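3. Building and Trying the Tool at Home

The hand-held gripper, which we have come to call Wetow, was put together on a kitchen table over the evenings of one April, and it has kept a good deal of that homely character ever since. The jaws are black, the contact pads are blue, and the linkage turns on pivots that we fitted, took out and fitted again more often than we would like to admit. Man-lok Lo had hoped to do the whole job in the workshop at Larutham, but the bench there was nearly always spoken for, and the flat turned out to be a kinder place to work in any case (the kettle was closer, for one thing).

Soft cloth gave us the most trouble and, we are happy to say, the most pleasure. A knitted or plush piece has no proper edge to take hold of, and it bunches wherever it is pressed. We therefore did our trials on ordinary bedding with a short pile, where a jaw that comes in too low picks up the cover along with the garment. 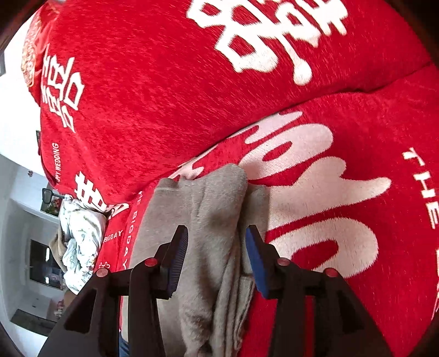
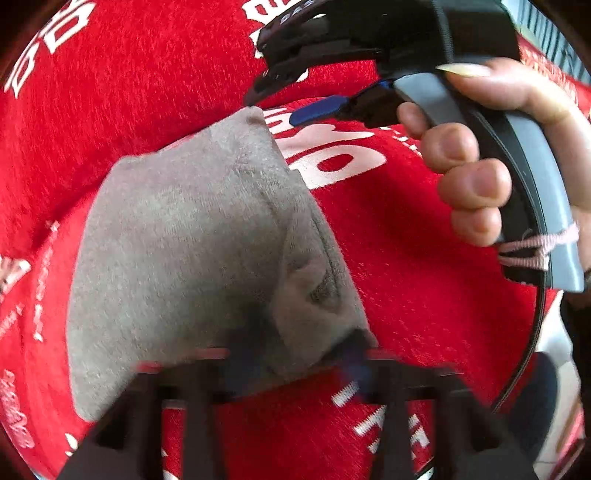
Figure 3. Wetow at work on a soft grey item laid over red printed bedding. First picture: jaws open on either side of the garment. Second picture: the lower end gathered between the jaws, with a second hand-held gripper near the top.

The first set of pads, which came with the Chacko kit, was too smooth for our liking, and we changed it after 100 grasps. We then made 400 more with the present set, keeping a pencil tally on the back of an envelope and copying it up each night. Closing slowly helped, as did letting the fingertips settle into a fold before lifting. The spring still wants attention, and we shall come back to it in Section 4.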